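Last updated: 23 June 2010

ok finished Avance last night. 33 hours. going to dump thoughts here before I forget them, sorry to everyone's feed

spoilers up to the Allex chapter, I'll warn before the ending stuff

so. it's a turn-based thing, you run a smuggling route over a mountain pass, four mules, a bunch of people who don't like each other. top down, hex map, snow everywhere

first couple hours are rough. tutorial is a wall of text boxes and half of them cover the menu they're talking about

also it explains weight limits twice and never explains bribes. I bribed the same border guard until I was broke. thought he was a shop

but then you get to the second valley and it clicks and I was up til 3
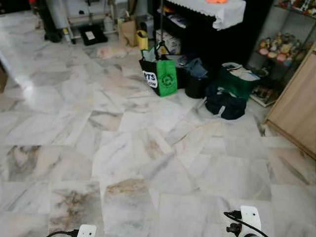
the weather is what does it. you get a forecast each morning and it's wrong maybe a third of the time, and the old guide Räsänen will argue with it if his knee hurts

and you have to decide if you trust the knee

I trusted the knee. lost two mules and all the salt. reloaded, went with the forecast, lost the same two mules to wolves. fine

Räsänen is the best written person in it btw. barely talks. one line about his brother in chapter two and then nothing for hours and then the chapel

if you've played it you know. the chapel

writing in general is a lot better than Rumance, which was the same team's last game and had that narrator. god that narrator. every door you opened he had a poem about it

I still liked Rumance! replayed it last August even. but you can tell somebody took the red pen to this one

combat: there's not much and I'm glad. I had 3 fights before Allex and ran from all of them. running is an acutal button. it has its own skill tree

people on the boards are mad about this?? it's a smuggling game. you're carrying cheese and radio parts

ok Allex. spoilers for the middle

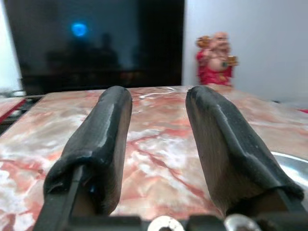 Allex is the town at the top of the pass and the game just stops being about moving for a while. you're snowed in. fixed number of days, food meter, everybody's in one inn

loved this. hated it for the first hour and then loved it

you find out who's been skimming. I was sure it was the cook. accused the cook in front of everyone. it was not the cook

and she stays with you after, you keep her as a party member the whole rest of the game and she just won't sit at your fire anymore. there's no dialog about it, her sprite's just over there by the mules

felt bad about a sprite for ten hours

the save system tho. one slot. it saves when you camp, and it saves when you quit, and on my machine it also tried to save when it crashed

crashed four times, all on the map screen, all when I zoomed out with the fog on. patch supposedly fixes it, havent tested

oh and turn off the music in towns. one accordion loop. it's maybe twenty seconds long and you're in Allex for a LONG time

mountain music is great though, just wind and some kind of low horn. leave that on

economy falls apart a bit in the back half. I sold one load of lenses for 372 crowns when a new mule is 341 so after that money just didn't matter

should've scaled the prices. or made the mules eat more idk

ENDING STUFF NEXT. go away if you care

ok so the last crossing, the game takes the forecast away. no numbers, no icons, you get the sky and whatever Räsänen says. if he's alive. mine was

he said wait a day. I had exactly enough food for one day. waited

and it was clear, and then the border's just open?? the guards had gone home. all that sneaking and you walk through past an empty hut

I think it's a perfect ending. my brother thinks it's a cop out and that they ran out of money. we've been arguing since breakfast

what I can't work out is if the border's open no matter which day you go, or only if you wait
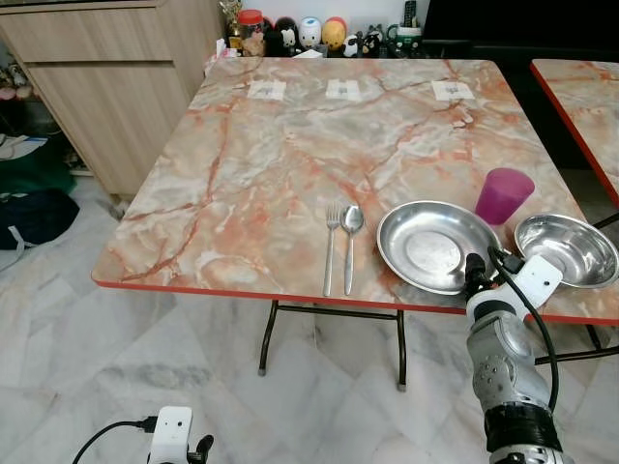
Ourania Stefanou replies that she went straight away on her run, no waiting, and the guards were still there and she had to hand over everything but one mule.

so it IS the waiting. ok. ok that's so much better

or it's having Räsänen alive, she lost hers at the chapel. ugh. now I have to do another run

not tonight. need sleep, work tomorow

anyway get it, skip the tutorial text, dont accuse the cook

oh one more, you can rename the mules from the camp screen. press tab. it's not in the manual anywhere and I found it in like hour 30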